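스웨터 개기, 기계에 맡겨도 될까: 직접 시험해 보는 방법

빨래를 개 주는 로봇이 곧 나온다는 말은 해마다 들립니다. 시연 영상도 많습니다. 그런데 영상 속 옷은 대개 빳빳한 티셔츠이고, 바닥은 단색 작업대입니다. 집에서 쓸 물건을 고른다면 니트부터 시켜 보세요. Davix든 Lellach든 순서는 같습니다.

1. 작업대 말고 침대에 놓습니다. 무늬가 있고 털이 있는 이불이면 더 좋습니다. 옷의 경계를 찾는 일부터 어려워집니다.

2. 옷을 펴 주지 않습니다. 소매 한쪽은 뭉친 채로 둡니다. 사람이 미리 펴 놓으면 일의 절반은 이미 끝난 셈입니다.

3. 집게가 어디를 먼저 잡는지 봅니다. 밑단이나 어깨선을 잡으면 일단 합격입니다. 몸판 한가운데를 집어 올리면 주름만 늘어납니다.

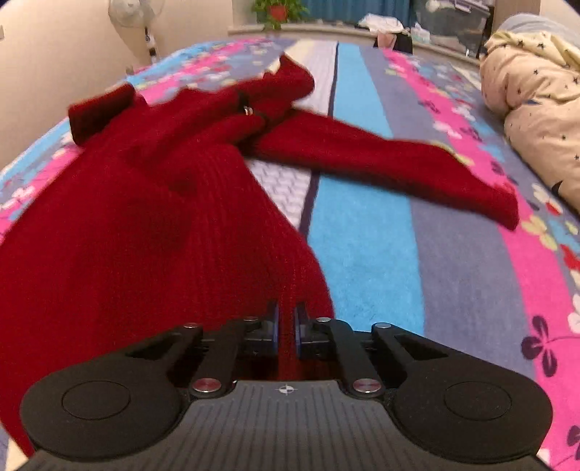
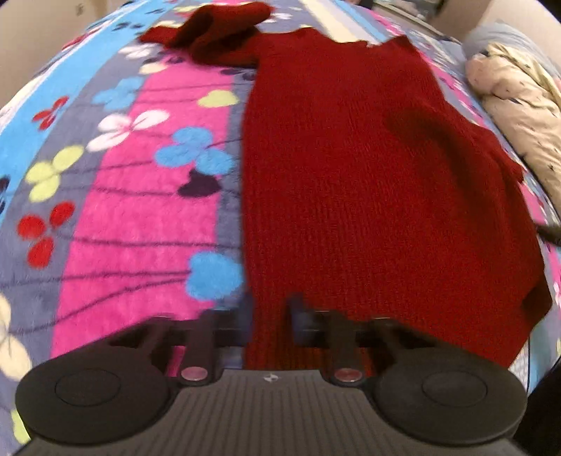 꽃무늬 줄무늬 이불 위의 빨간 니트와 집게. 두 장 모두 아직 개어진 상태가 아니다.

4. 이불까지 같이 집는지 확인합니다. 골지 니트는 얇게 잡으면 미끄러지고, 깊게 잡으면 밑의 천이 딸려 옵니다. 제가 본 실패는 대부분 여기서 나왔습니다.

5. 소매를 안쪽으로 접게 합니다. 양쪽을 접은 뒤 아래에서 위로 한 번 더 접습니다. 중간에 손을 대면 그 회차는 실패로 적습니다. "살짝 도와준 것"도 마찬가지입니다.

6. 같은 옷으로 되풀이합니다. 매번 다르게 던져 놓아야 합니다. 저는 Millet 기종으로 63회를 돌렸고, 손대지 않고 끝까지 간 것은 14회였습니다. 그중에 서랍에 그대로 넣을 만한 것은 더 적었습니다.

같이 시험한 Monique Moulin은 제 기준이 너무 박하다고 합니다. 33회쯤에서 그만두었으면 성적이 더 좋아 보였을 거라는 말도 했는데, 바로 그래서 끝까지 세는 편이 낫다고 봅니다.

판매 페이지의 성공률을 볼 때는 옷의 종류, 시작 상태, 사람이 개입한 횟수를 문의해 보세요. 셋 중 하나라도 답이 없으면 저는 그 숫자를 쓰지 않습니다. 수건만 갠다면 사정이 조금 낫습니다. 니트는 당분간 손으로 개는 쪽이 빠릅니다.

글: Elsie Ashworth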